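Last revised Dec 12, 2025. Applies to all solid maple boards and panels sold under the Codby name.

# Codby Maple Boards: Finish and Care FAQ

## Before first use

**Is the board finished when it ships?**

No. Boards leave the Jindbridge shop sanded and bare. You can oil the board before first use or leave it raw. Raw maple picks up stains faster and will need sanding sooner.

**Which oil should I use for food contact?**

Food-grade mineral oil, with or without beeswax. Olive, corn and other cooking oils do not cure and can turn rancid in the pores. Pure tung oil is also acceptable if it is given a full cure, which takes weeks in a cool room.

**How many coats?**

Apply 2 coats a day apart. Flood the surface, wait until the wood stops taking oil, then wipe off what remains. Coat both faces and all edges. A board oiled on one face only takes up moisture unevenly and tends to cup.

## Grain, color and knots

**My board does not match the one I bought in October. Is it a different wood?**

It is the same species. Hard maple runs from near white through cream to light honey, and the tone depends on where in the log the board was cut. We sort for structural defects and do not sort for color. All maple also yellows with light exposure, so an older board will usually be the darker of the two.

**Are small knots a defect?**

A tight knot is sound wood and is allowed on one face. A loose knot, an open crack through a knot, or a knot that crosses an edge is a defect, and we will replace the board.

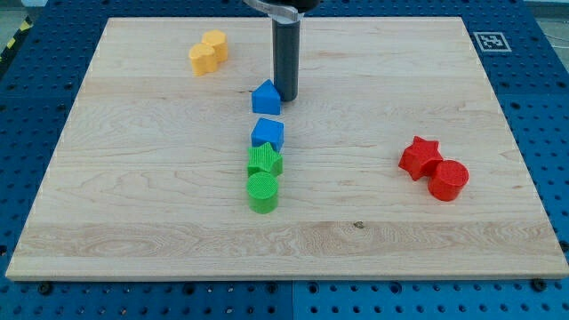 *Maple board with a small dark knot in a band of swirling grain.*

**Does swirling grain affect strength?**

Not in normal use. It does affect planing. Grain that changes direction is prone to tear-out, so use a card scraper or a random orbit sander on those areas – a hand plane set for a heavy cut will lift chips.

## Cleaning and storage

**Can it go in the dishwasher?**

No. Heat and long soaking open glue lines and cause checking at the ends. Wash by hand with mild soap, rinse, and stand the board on edge to dry with air on both faces.

**How do I remove a dark ring left by a can or pan?**

Dark gray or black marks are usually iron reacting with tannin and water. Rub with lemon juice, leave it a few minutes, rinse well and let the board dry. Re-oil after it is fully dry. Deep marks have to be sanded out.

**What humidity is safe?**

Aim for a steady level near 50 percent. Short swings do little harm. Months next to a radiator or over a heating vent will shrink the board across its width.

**The board has cupped. Can I flatten it?**

Often, yes. Lay it hollow side down on a damp towel overnight, then stand it on edge for several days. If it returns to the same shape after a second try, contact us.

## Sanding and refinishing

**What grit should I finish with?**

Start at 120 if there are knife marks, then 180, then 220. Wet the surface between the last two grits to raise the grain. Going finer burnishes the maple and slows oil uptake.

**Can I use a film finish?**

On shelves and display panels, yes. On cutting surfaces, no. Knife cuts break the film, and water gets under it.

## Orders and coverage

**Where does the lumber come from?**

Standard boards are cut from stock supplied by the Sukska mill. The thick panels come through Zariņš. Both arrive kiln-dried and are rested in our shop before milling.

**What is the largest panel you make?**

The standard limit is 900 mm in width. Lengths up to 2,000 mm are available to order – allow extra lead time for these.

**What does the replacement policy leave out?**

Dishwasher damage, scorching, and boards that have been cut or drilled after delivery. Color change and surface wear are normal and are not covered. Keep the packing slip, as the batch code on it is needed for any claim.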